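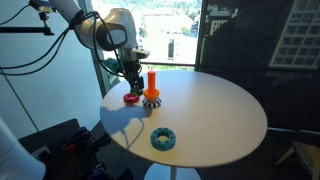 2.3 Before you order the arm

1. Ask Jutmont for a full quote. The list price of £3,820 leaves out the gripper, which adds £2,036.
2. Get the cable lengths in writing.
3. Bring your own parts to the demo. Stacking rings prove little about your job.
4. Allow around 18 days for set-up, whatever the sales sheet promises.

Note: spare fingers are sold separately.

Caution: do not sign for the service plan until the arm has run a full shift.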